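Teaching by demonstration (robotics)

Teaching by demonstration, also called learning from demonstration, is a way of getting a robot to do a task by having a person do it first through the robot's own body. The person either pushes the arm by hand (kinesthetic teaching) or steers it from a distance (teleoperation). The recorded motions are then used to train a control program.

Supporters describe the method as programming without code. The claim deserves some caution. Someone still has to choose the task, reset the objects, throw out bad runs and decide what counts as success, and that labor is seldom reported. The Drikura trial, published in July, listed 2,000 recorded runs of household sorting but used 1,817 of them, with one line on why the rest were dropped.

Hand guiding gives the operator a direct feel for contact, but it is tiring and awkward with two arms. Remote control scales better and loses most of the sense of touch. Neither has been shown to be better across the board, and published comparisons tend to favor whichever setup the authors own.

Typical tasks use cheap, everyday items on a tabletop, such as baskets, trays, plates and cables.

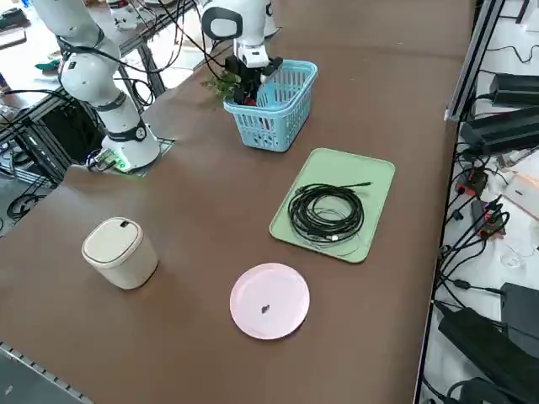
Ratih Teoh has objected that such tables prove little, arguing that 100 demonstrations in one room mostly teach a robot about that room. Emanuel Neagu replied that narrow results are still results, though he conceded that few groups test with objects the robot has never met. The dispute remains open.

See also: Kinesthetic teaching; Teleoperation; Imitation learning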